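4. Setting up mentoring pairs in Skomo

This section is for school coordinators who have already been given an account on the Skolville server. If you have not received your sign-in letter, see section 2.

4.1 Before you begin

The coordinator must hold a signed consent form for every pupil. Mentors whose background check is still pending can be added to the system but cannot be paired.

1. Sign in to Skomo and choose Programmes from the left-hand menu.

2. Select New programme. Enter the name of the school and the subject in which tutoring will be offered. A single programme may hold up to 900 pupils.

3. Under Staff, enter the name of the lead mentor. The training copy of the system uses Erhan Kahraman for this purpose, and his record should be left unchanged.
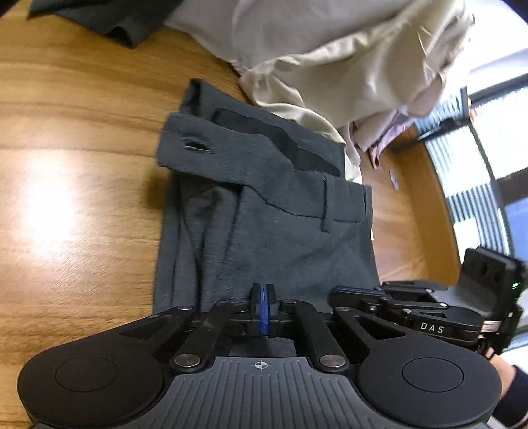 4. Select Import pupils and choose the class list exported from your school register. The list must be saved as plain text with one pupil per line.

Note: Names containing special characters, such as Yiğit Toprak or the school name Ağca, will display correctly only if the file has been saved in Unicode format.

5. Check the total shown at the foot of the screen against your own register. Skomo will accept a list with missing year groups, but those pupils will not appear in the pairing screen.

4.2 Pairing pupils with mentors

1. Open the Pairs tab and select a mentor. The pupils available at that mentor's session times are listed on the right.

2. Tick the pupils to be assigned. No mentor may be given more than 10 pupils in one term.

3. Select Confirm. A letter to parents is then prepared — it is not sent until the coordinator approves it.

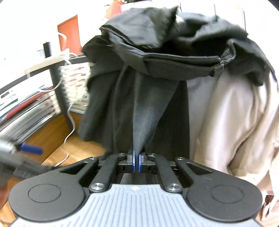 Figure 4.2. Dark fabric held between two narrow gripper fingers.

Caution: Removing a mentor from a programme also deletes the session notes for every pupil in that mentor's group. Export the notes first.

4.3 Closing the term

Programmes that run to December must be closed before new pairs can be made. Choose Close term, then Archive. Schools in the Lastden area should send a copy of the attendance summary to their district office. An archived programme can be reopened only by the system administrator.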